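Two hand-held grippers, one big headache
February 28, 2025
Filed under: grippers, rambling

So the second gripper finally showed up and I have done basically nothing else all week. If you read my last post you know I was torn between the Stondano and the Daltine finger pads, and the sensible thing would have been to pick one and get on with it. I bought both. The Stondano pads are softer and grab almost anything. The Daltine ones are stiffer, cheaper, and they don't pick up every bit of lint in the house (I can't overstate how much lint there is in this house).

Miyuki Hattori, who has been at this a lot longer than me, told me to stop testing on wooden blocks. Blocks tell you the fingers close, and that's it! She said to go find squishy stuff, shiny stuff, stuff that folds up when you squeeze it. I raided the bathroom drawer and the trash and started doing two-handed runs in the big open box, one gripper in each hand.

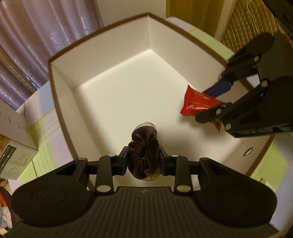

Scrunchie in one gripper, red snack wrapper in the other.

Scrunchies are great, by the way. They squash down, they fill the gap between the pads, and you really have to try to drop one. Wrappers are awful. If you come in flat you just push them along the floor of the box, so I've been going for a corner or a crinkle and tipping the wrist a little. The stiff pads do better at that than I expected – the edge gets under the plastic where the soft ones kind of smear over it.

The other thing I changed was the controller. I was on the old Sketent board, which is fine for one gripper but gets weird with 2 on the same cable, and the widths would drift between runs. With the Khumalo board the left side reads 1,097 fully open and the right reads 1,112, and they stay put. I don't love that they don't match, but I can live with an offset I can write down on a sticky note.

Still undecided on pads. I'm leaning Daltine for thin stuff and Stondano for everything else, except swapping them takes three tiny screws per finger and I've already lost one in the carpet. Next up is socks, then maybe a zip bag if I'm feeling brave. I want this settled by April so I can move on to the wrist camera, which has its own problems (glare, mostly).

If anyone has a good trick for wrappers, leave it in the comments!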